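Hutatton Shared Workroom
Minutes of the October members' meeting

Opened at 6:15 p.m. in the workroom, Shirin Parsa in the chair. Minutes of the last meeting were accepted with one correction: the lamp was "looked at," and the word "repaired" should come out.

1. The big table

Shirin reported that the clear-table rule, agreed in the spring, is working well on the whole. Several members asked what "on the whole" meant. It was pointed out that the rule says the white table is to be left bare at the end of every session, and that a rule with this many exceptions is closer to a wish. Shirin said the table is much better than it was. The minute-taker was asked to record that this was her view.

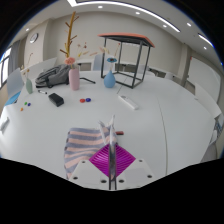 Items on the table

Backpack. Bags were supposed to go on the hooks. The gray one was on the table, on its side, next to the pink vase. Shirin asked for more hooks. A member asked whether the hooks we have are full, and the answer was no. No hooks will be bought until they are.

Vases and dried stems. Shirin would like the pink vase, the green bottle-shaped one and the tall branch to count as part of the table and so be exempt from the rule. The argument is that they make the room look cared for. The argument against is that dried flowers shed, and that whoever wipes the table will wipe around them forever. Put to a vote and carried, with 2 against. Those against asked for a review in the new year and were told there would be one. They asked for that to be minuted as well.

Towel. The striped towel has no agreed purpose. It has been called a dish towel, a cleaning cloth and a table mat by different people in this meeting alone. Shirin proposed that it be folded and kept in the drawer when not in use. Agreed, though it was noted that we agreed the same thing about the last towel.

2. Storage quotes

Two quotes were received for a storage unit along the side wall. Biltis quoted 2058 for a low cabinet with drawers. Raptis quoted 3000 for the tall version, which their letter says will "transform the way the room is used." A member said she had read that sentence three times and still didn't know what we would be getting for the difference. Neither quote includes delivery up the stairs. Shirin will ask both firms about that in writing, and nothing will be signed before the answers come back. It was also asked whether a cabinet solves anything if things get put on the table anyway. No one had an answer to this.

3. Magnets, markers and the eraser

The small things came next, and took longer than the cabinet. They belong with the whiteboard and keep ending up on the table. Shirin suggested a tray. The feeling of the meeting was that a tray would become one more object on the table, with the magnets next to it.
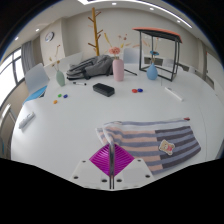 Whiteboard magnets, markers and eraser on the big table, with the striped towel.

It was agreed to try the simplest thing first: magnets go back on the board, where they will stick without any help from us. Markers and the eraser go on the ledge. Dried-out markers are to be thrown away on the spot and not put back for the next person to find out about.

The towel came up again under this item. A member is fond of the bear patch and does not want it used for wiping ink. The drawer decision stands.

4. Cleaning spray

The Ciltmont spray bought on trial is said by its label to leave no streaks. Opinions differed. It will be tried for another 15 sessions before anyone orders a case of it.

5. Any other business

A request for a second key was held over. The lamp was looked at again.

Actions
Shirin: write to Biltis and Raptis about the stairs.
Shirin: put the new year review of the vases on the agenda.
All: bags on hooks.

Closed at 7:40 p.m.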